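The **Amgate Tabletop Challenge** is a student robotics contest run by the Szabo school in Irville. Teams write code for a simulated arm that sorts kitchen items.
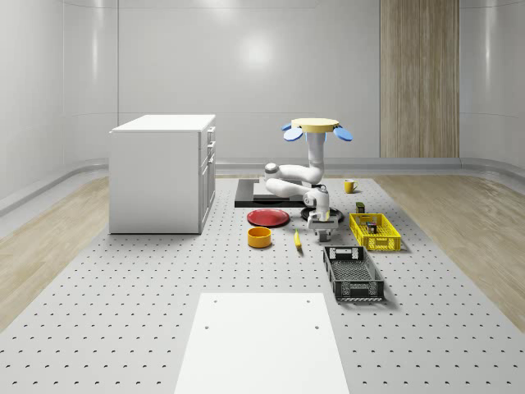 Each team gets 20 attempts, and a run may last no longer than 600 seconds. Plates, mugs and baskets change position between runs.
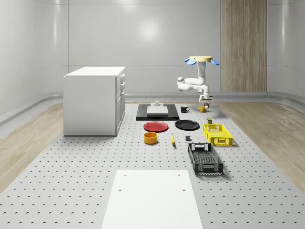
Scoring is automatic - a dropped item costs 14 points. The Flurgate team holds the record, with 1,953 points.
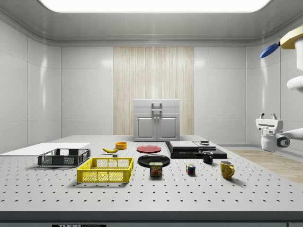 *Alaric Doucet*

Entries for the next round close in February.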